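Equipment > Pick & Pack > Hand-Held

Nov 28, 2023
By the Trirkden product desk

Avo hand-held gripper pair

The Avo is a pair of black two-jaw grippers, one for each hand, sold to sites that want their sorting automated and have noticed that somebody has to show the machine how. You hold them, you do your job through them, and the recorded sessions go to train an arm on the Sabatier line. Your best packer spends a shift working as if wearing oven tongs. Allow for some language in the first hour.

Gloves are where most customers start. They're soft, they flop, and they never land the same way twice. A basket, a tabletop and a few pairs will do to begin with. 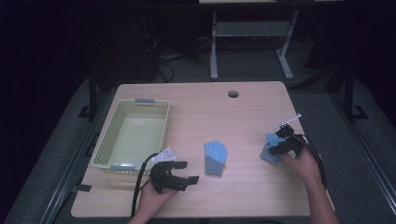
What changes on the floor

Less than the brochure from head office will tell you. The same people stand at the same table, only slower, and their habits suddenly matter. Whoever always picks up by the cuff will be teaching a robot to pick up by the cuff. Settle those arguments before you record 400 picks, and pay the demonstrators for the time - it's skilled work, and they'll be the ones called over when the arm gets it wrong.

Sessions run best at 6 minutes. After that wrists complain, and so do their owners.

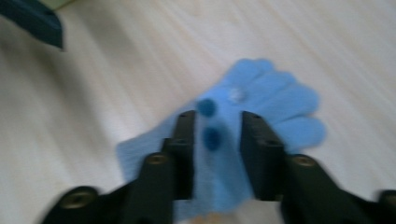

Jaws open over a light blue glove. Brisk hands blur the view, so slow down on the approach.

Jaws and pads

The finger plates take replaceable pads. Felt holds fabric well and wears like felt. Check it at the start of each shift and change it when the grip starts slipping. A bag of 4 comes with every pair, and more can be ordered from Nirallow along with the cables, which will find your elbow wherever you route them.
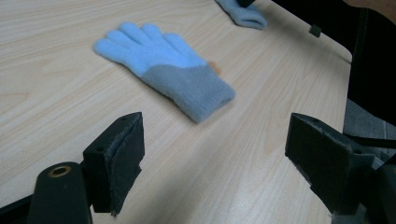 Fraying at the pad edges, with a two-tone fleece glove on the table ahead.

Ordering

Sold in pairs only. Spare pads ship in boxes of 100. The next production run is in February.

Comments (3)

packline_deb: Can you get these in a smaller grip? Half my crew has small hands and the other half has opinions.

Trirkden product desk: Smaller handles are on the list for the February run.

oldbench: Used a pair for a month. The arm now folds gloves exactly as badly as I do.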